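About Peltevero

Peltevero is a small test house for robot hands. Companies send us their grippers, arms, head cameras and controllers, and we try them on household work. We do not build robots and we do not sell them. We write reports, and people pay us for the reports.

We started with one arm and a rented kitchen. At that time most of the numbers we could find about grippers were numbers about force: how many newtons, how many millimeters of opening. They are useful numbers, but they did not help us to choose a gripper for wiping a sink. So we began to make our own comparison and we put it on the web. After the second one, a maker asked if we would test a product before it went on sale, and this is how the company began.

What we test

Our main program now is called Tratska. It has four jobs: fold a towel, empty a drawer, load a dish rack, and clean a washbasin with a cloth. Each gripper gets the same jobs, with the same arm behind it and the same controller settings, as far as the maker allows it. When a maker does not allow it, we say so on the first page of the report.

The washbasin is the job that customers ask most questions about. A cloth has no fixed shape, a glazed surface reflects the ceiling lights into the camera, and the arm must come over the rim without pushing on it. Dark marks at the bottom of the bowl, near the drain, are the difficult ones, because the wrist has to turn down there and the faucet leaves not so much space above.

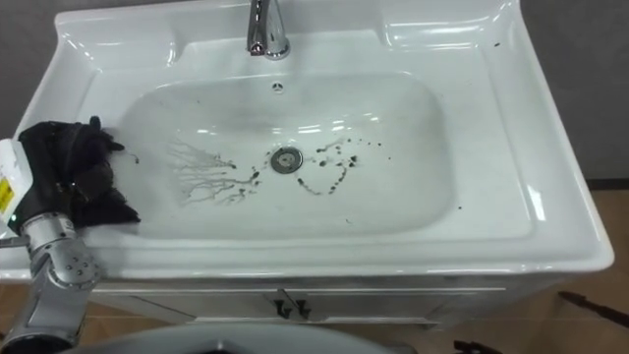 Gil-soo Seo wrote to us in June that a washbasin is too kind to soft fingers, and that we should publish the drawer results first, as a stiff gripper will always look bad with a wet rag. We thought about this remark for a long time. The order of the jobs in our reports is now changed from one issue to the next, and we give no total score any more. A reader who needs drawers can read about drawers.

How we compare

The Tratska record has at this moment 2,028 trials. Of these, 657 are washbasin trials, and 558 of the washbasin trials were made with a head camera only. The others also used a wrist camera. We keep the two groups in separate tables -- to mix them would make some grippers look better than they are.

For every trial we write down where the fingers took the cloth, if the cloth was dropped, and how the bowl looked at the end. A person makes the judgment on the bowl, and a second person makes it again from the recording without seeing the first result. If they do not agree, both results stay in the table.

Cloth is a subject of its own. A thick one is easy to hold but it hides the fingers from the camera, and if it is put down on the rim, the gripper must find it again among its own folds. Curved fingers with padding and flat parallel fingers go to this problem in very different ways. We ask makers to let us try at least two finger shapes.

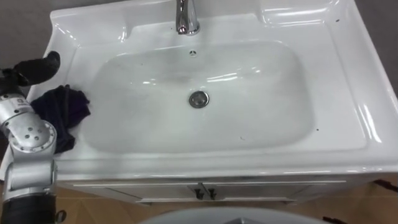

Between two trials we also measure the time the arm needs to go back to its start position. Some controllers are quick in the work and slow in the return, and a customer who pays for hours will notice it.

Our tools

The timing and the logs are made with Flivovex, a program we wrote for ourselves and now give to customers free of charge. Ji is our smaller tool, for checking the head camera against the arm every morning before the first trial.

Working with us

If you want to send a gripper, please write first and tell us the mounting pattern and the voltage. We need two pieces of the same model, and the manual in English. Visits are possible on Friday after 2 p.m., when the arms are free and we have time to show you the tables.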